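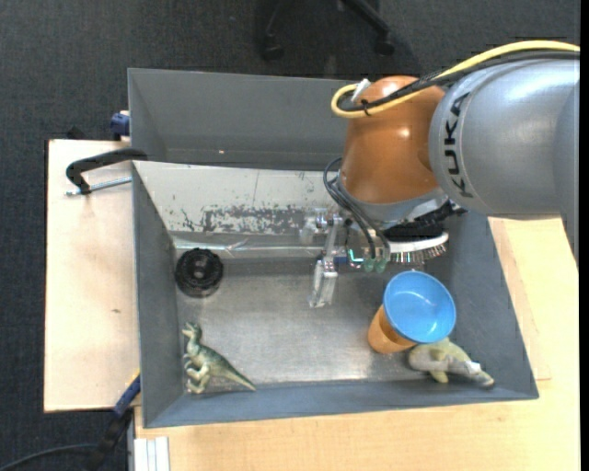 Figure 5. Picking cell, gripper over the main bin. Hose and cable bundle runs over the wrist; bin held with clamps.

4.2 Cell upkeep

Most lost time in the Josska cell came from hoses and cables, so a few notes on how it is kept running. The bundle goes over the top of the last link, down past the wrist, with a loop left at the side. Loop too short and it pulls when the wrist turns. Too long, it catches the bin wall. We settled the length by hand and tied it. Tie gets checked every morning, swapped if it has slid.

Hose fittings at the gripper: reseated every 2,000 picks, wether they leak or not. Over 148 hours of running we had 6 stops, 5 of them from a fitting working loose. The other was a bin that shifted. After that stop, clamps retightened at each object change, then bin corners re-taught from the tool tip. The Gollska calibration script does the rest.

Objects are toys and cups, mixed hard and soft. Put back by hand between runs, no fixed layout. Wear on the bin wall was left alone, we did not repaint. The depth filter was retuned in September insted, see Section 5.

Spare hoses cut to the same length and kept at the cell. Swap takes one person, arm parked and air off.

Shares: 6
Comments (2)

sekwood_lab: did you try a hose guide instead of the tie? ours wore thru at the loop

reader: what tie spacing?? not in the text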